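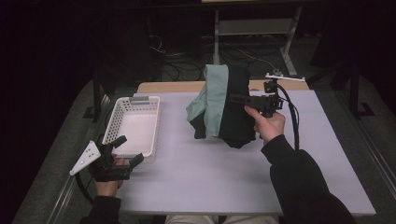 Subject: Re: [laundry-room] Sorting and folding: basket size, board, mixed bundles

From: Amancay Olivares
Date: 30 Jan 2026
To: laundry-room list

Stan wrote:

> Two points before the Pirnville rota is printed. First, the folding
> instructions say "tip the basket out on the board and fold from the
> heap". Our lot have been lifting pieces out one at a time and leaving
> the rest in the basket, and I would like to know which is meant.
> Second, the instructions say nothing on dark and light pieces that
> come out of the dryer wrapped round each other. Do they get separated
> on the board or before? And is there any objection to the deep
> baskets? We have 6 of them in the cupboard doing nothing.
>
> Stan

Taking these in order.

1. Tipping out

Tip out. The wording stands. With the basket emptied first it can be put straight back into use for the folded pieces, so one basket does both jobs and there is no second one to find room for. Lifting out singly works for towels but is slow for clothes, where sleeves catch on the lattice and the piece has to be freed before it can be folded.

The empty basket goes on the left of the board and the heap in the middle. The photo at the top has it laid out this way, with the white basket set at a slight angle, which is fine. Left-handers may reverse the whole arrangement.

2. Mixed bundles

Separate on the board. The case in the photo is the usual one: a mint-green garment and a black one in the same bundle. Procedure as follows.

Take hold of one garment only, near the outside of the bundle, and raise it a little clear of the board. Do not shake it. Shaking tightens a twisted sleeve more often than it frees it.

Draw the other garment away sideways, keeping it low. If it resists, put both down, turn the bundle over and start from the other side.

Lay the lighter-coloured piece flat first and check it for lint. Dark cotton sheds onto pale cotton in the dryer, and it is easier to see before folding. The roller is in the drawer under the window.

Fold in thirds lengthwise, then in half, then in half again. Anything with a collar is folded collar outwards.

Dark and light pieces may go back in the same basket once folded. The sorting rule applies to washing only. The May version of the sheet was ambiguous on this and I have had it corrected.

3. Baskets

I would leave the deep ones in the cupboard. A shallow rectangular basket takes two stacks of folded shirts side by side, and the bottom piece can be got out without undoing the rest. In a deep basket the stacks lean, and whoever collects will rummage. The deep ones are acceptable for carrying wet washing from the machines to the dryers, provided they are wiped out afterwards.

The shallow ones have a slot handle at the end. Carry them level with both hands. We have had two split at the handle from being carried one-handed with a full load of jeans — the Flirkano replacements are the same pattern, so I expect they will go the same way.

4. Board

Not raised by Stan, but it comes up every year. The folding board stays on the table. It is there to give a smooth surface, as the table edge has snagged knitwear before. It should be wiped with a damp cloth at the start of each session and left to dry for 7 minutes or so. No spray polish, please. It leaves a film which transfers to dark fabric.

The Nendari building has asked whether it can have a board of the same size. Its table is only 70 cm deep, so I need someone to measure the clear space in front of the shelves before I answer. The board must not overhang at the front where people stand.

5. Rota sheet

Stan, please change "fold from the heap" to "tip out, set the empty basket to the left, fold from the heap", and add section 2 above as it stands. Leave the type size alone; the last revision was too small to read from the dryers. I will send the file for the back page separately, as the list rejects attachments.

Replies to the list and not to me, please.

Amancay Olivares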